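The Tub at Number 115

My aunt Dorottya left me her apartment over the old Rondamo bakery, and with it a bathtub I had been forbidden to touch for my entire childhood.
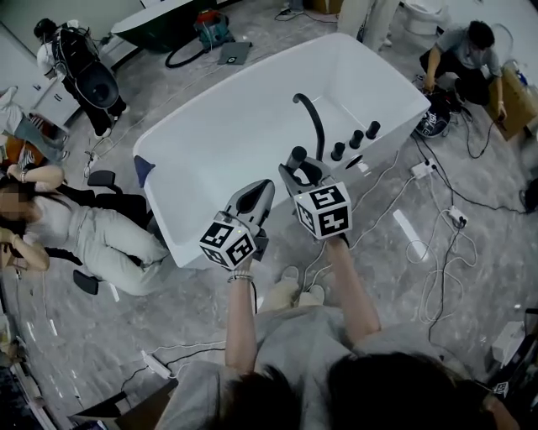
I should explain about Dorottya. She took a bath every night at ten, and while she was in there you could not speak to her, not even if the building was on fire. (It was once, a little. She finished her bath.) My cousin Miklós swore she talked to someone through the wall. I said she was singing. We argued about it for years!

So my first night there, in January, with snow coming down on Duvley Street and my boxes still in the hall, I ran the water and got in. Ten o'clock came. I felt pretty silly, to be truthful.

Then a man coughed on the other side of the wall.

"You're late," he said. "She was never late."

I asked who he was – very politely, for a person with shampoo in her eyes.

"Barnabás Jakab, from next door. We were on chapter 4."

"Chapter 4 of what?"

I heard pages turning, and then he started to read, slowly, something about a sea captain and a stolen horse. I stayed in until my fingers wrinkled and the water was cold, and when he stopped I knocked on the wall and asked him to go on to chapter 5.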